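The Subscription That Wants to Clean Out Your Closet

By Renu Grewal

The box arrived in November, flat and cheerful, with a return label already stuck to the lid. Nellau, the company that sent it, charges $40 a month to take away things I own. I had to read the welcome card twice to be sure I had that right. I pay, I fill the box, they collect it, and my unwanted stuff goes on to what the card called "its next chapter."

I have been suspicious of next chapters for a while. My mother gave things away without paying anyone. She put them in a bag, drove the bag to the church hall, and came home with somebody else's lamp. What Nellau sells is the same errand with an app on top, and the app sends reminders. By the second week mine was asking whether I felt lighter.

Nellau is one of several firms in this line. Brinomow does baby gear and wants your crib back before the kid has climbed out of it. Nigam handles clothes and offers a "wardrobe score," which went down when I told it I owned two winter coats. All of them promise that very little ends up in the trash. None of the three would tell me how they check.

I asked Babita Garg, who spent 5 years running a sorting floor for a secondhand wholesaler before she quit to repair sewing machines. She laughed at the wardrobe score. The trouble, she told me, starts when people think giving something away is the end of the job.

"Somebody has to want it," she said. "You can have the nicest truck in the world. If it's a stretched-out sweater, it's a stretched-out sweater."

On a busy day her crew went through 700 bags. The good coats went fast and so did the jeans. Then came everything else - single curtains, promotional T-shirts, pillows that no shop would touch. Some of it was baled for rags. Some went into a dumpster behind the building, and the people who had donated it drove home feeling fine.
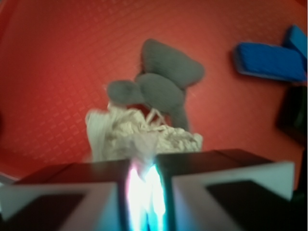 Soft things are the hardest sell in this business, and the apps are careful not to say so. Their ads run to lamps and leather bags, the kind of stuff a neighbor would take off your hands by lunchtime. Go by what people own and you get something more like a gray plush toy in a red plastic bin with a wad of rumpled white cloth next to it. Garg has strong feelings about plush. Parents hate to throw it out, shops hate to shelve it, and she could rarely find a buyer who would pay for the shipping. I asked Nellau where a stuffed animal goes after pickup. A cheery reply told me that every item is "matched with care." I wrote back to ask who does the matching and am still waiting.

To be fair to the company, the pickup was easy. I set the box on the porch at 8 in the morning and it was gone before I had finished my coffee. For someone without a car, or with bad knees, that may be worth paying for. I just wish they would call it hauling and charge a hauling price.

Meanwhile, the app has offered me a discount at Nadix, a partner store that sells storage baskets. I would need somewhere to put them, I suppose, and I do have a whole empty shelf now. Canceling took three screens and a survey. Under "reason for leaving" I typed that the church hall is still open, and then I went to look for the car keys.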